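Gripper trial leaves cable question open

Last updated: 9 Aug 2019

Unard says its new two-arm controller can sort loose cables with off-the-shelf grippers. After a morning at the company's test bench, this reporter would like to see more before repeating that claim.

The trial compares two gripper sets, one from Clitero and one from Keler, both run by the same controller. Each set gets 18 attempts at picking up a cable and laying it in a tray. Clitero's managed 9. Keler's managed 6. Unard calls the results "encouraging for both," a generous way to describe missing at least half the time.

Delia Matei, who runs the trial, blames the cables. "A box stays the same shape when you touch it," she said. "A cable doesn't, and the thin ones slide out." She expects better scores once the wrist camera settings are changed. The same was promised in April.

Traian Bălan, an engineer who buys equipment for a repair shop, watched the runs and was not won over. He wanted to know who picks the cables and who lays them out before each run. Unard staff do both.
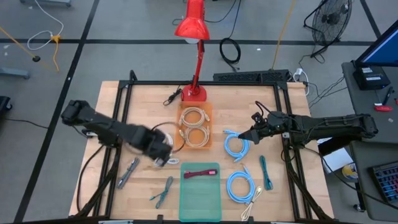
What it would cost

Unard quotes up to $3,000 for the controller, with arms, grippers and cameras extra. It would not give a price for a full bench. A second round is planned with cables supplied by an outside shop, and Matei said those scores will be published whatever they are. No date has been set.

Comments

Bianca Stoica: Eighteen tries per gripper is not a test. Come back with a few hundred.

Tamara Roman: Did they time it? I can clear a table of cables while the kettle boils.

Selamawit Belay: We tried Keler grippers on hoses last year and had the same trouble with thin ones. Fine on anything thick.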